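Willitz Shared Workshop
Safety and Inspection Checklist: Hand-Held Grippers and Backpack Rigs
Build area: main floor, Irnton
Inspection date: 09/04/2022
Status codes: P = pass, C = pass with comment, F = fail, N/A = not applicable

Scope

This checklist applies to member-built hand-held grippers, the backpack rigs used with them, and the benches and floor space assigned to the build. It does not replace the building's fire inspection. Items marked F must be corrected and reinspected before the equipment is used again.

Section A. Gripper body and jaws

A1. Outer shell free of cracks, sharp edges and loose print material. P
A2. Shell screws present and tight. C
Comment: Two screws on the Prasisum body were finger-tight. Both were tightened during the inspection. Thread lock is to be applied at the next service.
A3. Jaws open and close without binding. P
A4. Pinch points marked or guarded. F
Comment: No marking on the inner side of the jaws. Yellow tape is acceptable as a short-term measure. A molded guard has been proposed by the Guimarães bench and should be submitted as a drawing first.
A5. Trigger returns fully when released. P

Section B. Backpack rigs

B1. Shoulder straps and buckles undamaged. C
Comment: Stitching is worn on the left strap of rig 13. The rig may be used for bench work only until the strap is replaced.
B2. Battery seated and latched. P
B3. Battery case free of swelling, dents or odor. P
B4. Main fuse fitted and of the correct rating. P
B5. Power switch within reach of the wearer. C
Comment: The switch can be reached with the right hand only. Left-handed members should work with a second person until an alternate position has been fitted.
B6. Rigs not in use stored upright and switched off. P

Section C. Charging

C1. Chargers placed on a non-combustible surface. P
C2. Charging attended at all times. C
Comment: The sign-in sheet shows one gap. Members are reminded that leaving the building ends the charging session.
C3. Charge stopped if case temperature reaches 50 degrees C. P
C4. Damaged cells placed in the sand bucket and reported. N/A

Section D. Floor, stairs and walkways

D1. Walkways at least 70 cm wide between tables. P
D2. Cables routed along walls or covered where they cross a walking path. F
Comment: A cover strip is required wherever a cable crosses open floor. The tile is smooth and offers little grip to tape, so a weighted strip should be used.

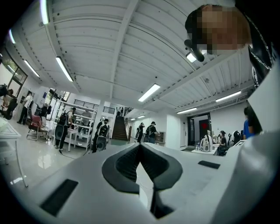

D3. Stairs clear of tools, bags and parts. P
D4. No rig to be worn on the stairs while powered. C
Comment: The rule is posted at bench level only. A second notice is to be placed at the foot of the stairs.
D5. Lighting adequate for close work. P
D6. Chairs pushed in when a member leaves a table. C
Comment: Applies in particular during shared sessions, when rig wearers have a reduced view of the floor beside them.

Section E. Personal protection

E1. Eye protection available at cutting and soldering stations. P
E2. Necklaces, lanyards and loose sleeves secured before jaws are powered. C
Comment: Add to the induction sheet.
E3. First aid kit complete and in date. F
Comment: Burn dressings expired. Replacements have been ordered.

Corrective actions

A4, D2 and E3 are to be closed before the end of September. Comments under A2, B1 and B5 are assigned to the benches concerned. Reinspection requests should be left in the Willitz workshop logbook with the item number and the rig or gripper number.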